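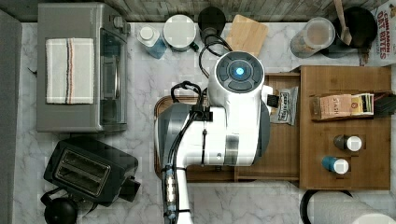
The kitchen counter in this household is reviewed twice a year, once in spring and once in September. The review has a single purpose, namely to establish what is kept in the open, what is kept in the cupboard, and what should no longer be kept at all. The present entry records the September review, which was carried out on a Thursday evening and concerned the tea station in particular.

The counter has a white and gray marble pattern and shows every crumb. For this reason it is cleared in sections. The dish soap remains out for the duration, as do the cutting board and the wooden spoon, which stands in its black container. Cereal is permitted on the counter during the review only. The Cinnamon Oat Bites have since been returned to the pantry, where they share a shelf with the flour.

Tea presents the greater difficulty. Purchases are made faster than the tea is consumed, and each member of the household holds a firm preference. A Stash box had been placed on the upper level of the small bamboo stand, above two spice jars with white lids. The arrangement is attractive but inconvenient, as the spices are needed at dinner and the tea is needed at every other hour. It has been agreed that the stand will be given over to spices by the end of the month.

The bulk of the tea is to be held in the large bamboo organizer. Two other models were considered before this one was purchased. The Drosix was too tall to fit beneath the wall cabinets, and the Temuvmont had fixed compartments that would not admit a wide sachet. The following rules now apply.

1. Packets stand on edge

Packets laid flat are forgotten. Those in colored wrappers are placed toward the front of the divider, and the brown sachets toward the back. No attempt is made to sort by flavor, a system that was tried last year and lasted 10 days.

2. Large envelopes and boxes go at the end

The dark gray Taylors envelopes stand upright at the left end of the organizer, with the red English Breakfast box beside them. Both are in daily use and should be reachable before the reader is fully awake.

3. Snacks are to be removed from the tea

This rule is restated at every review. One bag was again found lying in the open section on the right. The shallow woven basket behind the organizer has been designated for such items.

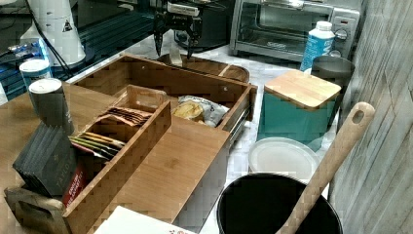
4. Cans are kept to the side

Cans may stand on the wooden table surface adjoining the counter. They may not migrate.

The next review will address the drawer beneath the kettle, which contains 400 rubber bands and the instructions for an appliance no longer owned.

Comments

Leitão
We keep the everyday box out and everything else in the pantry. Does the organizer slide easily when it is full?

Tindex
Please post the drawer when you get to it. Ours is worse.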